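**Domton Institute of Applied Automation**
**Manipulation Laboratory, Virberg Building**
March 5, 2020

# Call for Participants: Comparative Evaluation of Grippers and Arm Controllers

The Domton Institute invites members of the public, students and staff to take part in a paid evaluation of robot grippers and the controllers used to guide them. Participants will operate robot arms in a simulated kitchen, carry out short household tasks and rate the equipment after each block of work. The program is led by Dr. Valentyna Skoryk, with sessions supervised by Selma Dimitrov, Laboratory Coordinator.

The Institute is seeking 56 participants. No background in robotics is required, and the Institute particularly welcomes applicants who have never operated a robot arm.

## Purpose of the evaluation

Two gripper set-ups will be compared. The first is the standard parallel gripper currently in daily use in the laboratory. The second uses replacement fingers selected by the project team. Each will be tried under two hand controllers, referred to in the study documents as the Geditz controller and the Lammers controller. Results will inform the Institute's purchasing decisions and will be published in a technical report in September.

The tasks use ordinary kitchen articles: plates, a dish rack, a wicker tray with corn cobs, and a toaster oven. Articles of this type were chosen because they differ in shape and finish and are familiar to participants of all ages.

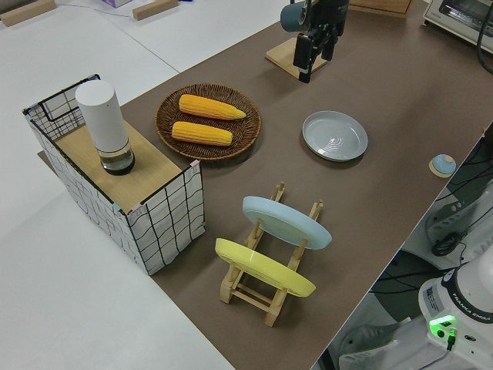

## What participants will do

Each participant attends two sessions on separate days. One session is devoted to each controller, and the order is assigned by the study team. A session includes:

- a safety briefing and fitting of the controller;
- a practice period, which is not scored;
- 19 scored tasks, with rest breaks available at any time on request;
- a written questionnaire and a short interview.

Most tasks call for one arm. A smaller number require both arms to be used together, for example steadying the rack while a plate is placed in it. Participants see the work table directly and may also consult a monitor showing the overhead view.

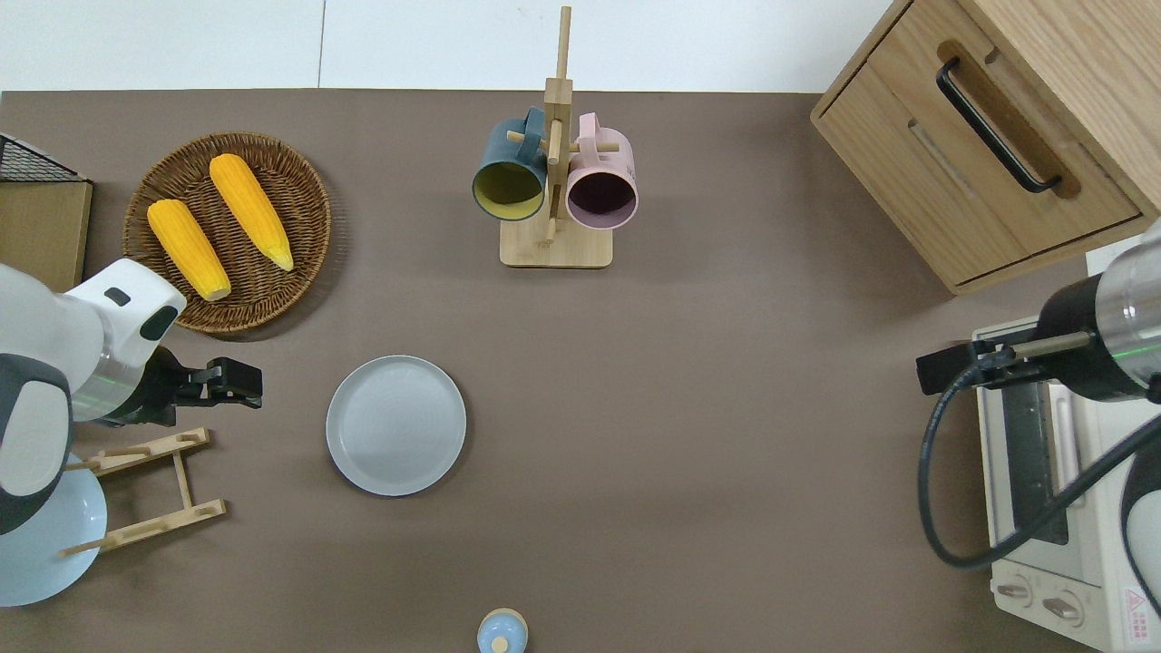
Between tasks the supervisor will return the articles to their starting positions. Participants should remain behind the marked line during this period and should not reach onto the table unless asked to do so. An emergency stop button is within reach of the participant and of the supervisor throughout.

Scoring is based on three measures: completion of the task, time taken, and the number of times the grip had to be corrected. Dropped articles are recorded but carry no penalty for the participant. It is the equipment that is being assessed.

Plate handling makes up the largest group of tasks. A plate must be lifted, turned on edge and placed in the rack, and the two sets of fingers are expected to differ most in this part of the work. Participants will be asked to comment separately on how well they could judge the angle of the plate while it was held.

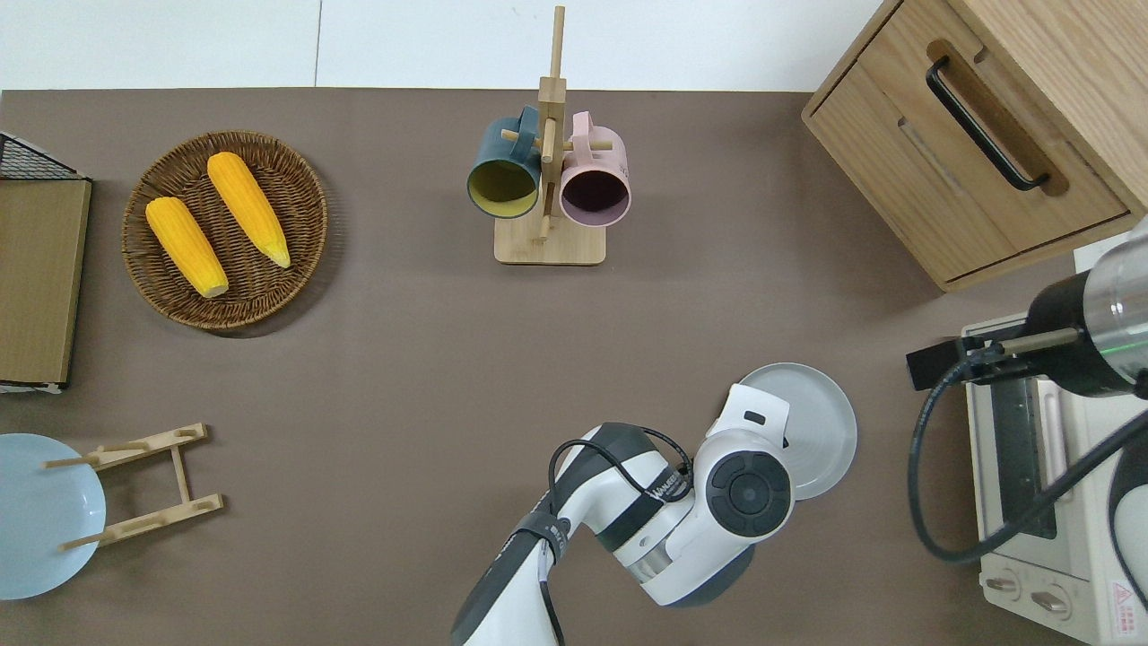

## Eligibility

Applicants must:

- be 19 years of age or older;
- have normal or corrected-to-normal vision;
- be able to stand or sit comfortably for the length of a session;
- be able to follow spoken and written instructions in English.

A height-adjustable chair is available. Applicants who use a mobility aid, or who have limited movement in one hand, are encouraged to apply and to note any arrangements they require. Persons employed by a supplier of equipment to the laboratory are not eligible.

## Time commitment and payment

Each session lasts two hours. Participants receive $56 for each session attended, paid by cheque or electronic transfer within 21 days. Those who withdraw partway through a session will be paid for that session in full. Parking vouchers may be obtained from the front desk of the Virberg Building.

## Position of the cameras

Sessions are recorded by fixed cameras beside the table and by a camera mounted at head height. Recordings cover the work surface and the arms. The side view is used to check the position of the fingers before they close on an article, particularly with small items such as the wooden block.
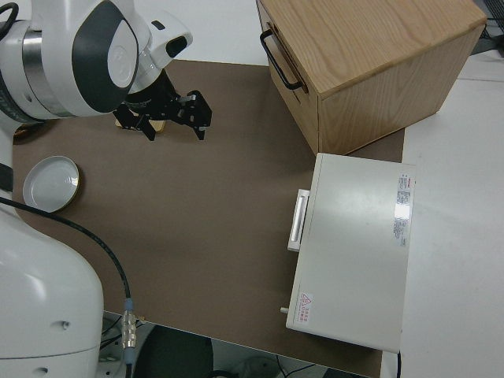 *Side view of the work table, with the gripper over a wooden block.*

Participants' hands or voices may at times be recorded. All recordings are stored under a participant number and are accessible only to the study team. Consent may be withdrawn up to 21 days after the second session, in which case the recordings will be destroyed.

## How to apply

Application forms are available from the front desk or from Room 107, Virberg Building. Completed forms should be marked "Gripper Evaluation" and addressed to Selma Dimitrov. Please state the hours at which you are available and whether you are right- or left-handed.

Applications will be considered in the order received until all places are filled. Successful applicants will be sent an information sheet and consent form before their first session. Questions about the scientific content of the study may be directed to Dr. Skoryk at the same address.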